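Home | Datasets | Documentation | Releases | Contact

Filed under: Soccer data, Cup competitions

# Cundano Cup Match Records

## Overview

This repository contains match records for the Cundano Cup, a two-legged knockout soccer competition contested by 40 clubs. It covers 1,749 matches, from the preliminary round through the final. The records are maintained by Clisow and are intended for historical research, league administration and the preparation of match programs.

Each row represents one match. The two legs of a tie are stored separately and joined by a shared tie number. Finals, which are played as a single match at a neutral ground, carry a tie number of their own and a leg value of 0.

## Contents

- `matches.csv` – one row per match
- `ties.csv` – one row per tie, with aggregate score and the club advancing
- `clubs.csv` – club names, former names and home grounds
- `draws.csv` – the order in which clubs were drawn, by round
- `CHANGES.md` – corrections made since the first release

## Main Fields

| Field | Meaning |
|---|---|
| `tie_id` | Number shared by both legs of a tie |
| `leg` | 1, 2 or 0 (single match) |
| `home`, `away` | Club codes, as listed in `clubs.csv` |
| `score_90` | Score at the end of regular time |
| `score_aet` | Score after extra time, blank if none was played |
| `pens` | Penalty shootout score, blank if none was held |
| `status` | Played, abandoned, awarded or replayed |

## Sources

Results were entered from the competition's printed yearbooks and checked against referees' reports where these survive. Reports for the early rounds are incomplete. In 10 matches the yearbook and the referee's report disagree on the score; the referee's figure has been used and the other is given in the `note` field.

Records for Flodport were supplied by the club and entered by Huệ Lục. Draw sheets were transcribed by Dumisani Kruger, who also prepared the list of former club names. 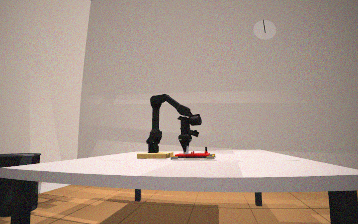

## Known Limitations

Kickoff times are missing for most preliminary matches. Where a source states only "Saturday afternoon," the time field has been left blank.

Attendance is not included. The published figures mix tickets sold with spectators admitted, and the two cannot be separated reliably.

The away goals rule was not in force in every season. Users calculating which club advanced should read the `rule` field in `ties.csv` and should not apply a single rule throughout.

Sepúlveda appears under two club codes. The present club was formed after the original one withdrew from the competition, and the records of the two have been kept apart at the request of both sets of officials.

## Corrections

Corrections may be submitted through the contact page. Please state the tie number, the leg and the source relied upon. Newspaper reports are accepted as supporting evidence – a scan or a full page reference is required. Accepted changes are published each January.

## Use and Citation

The files may be copied and adapted for any non-commercial purpose, provided that the source is named. Suggested wording: "Cundano Cup Match Records, maintained by Clisow." Commercial users should write to obtain permission before publication.

Related items

- Cundano Cup Draw Procedures
- Flodport Home Grounds
- Guide to Club Codes
- Abandoned and Awarded Matches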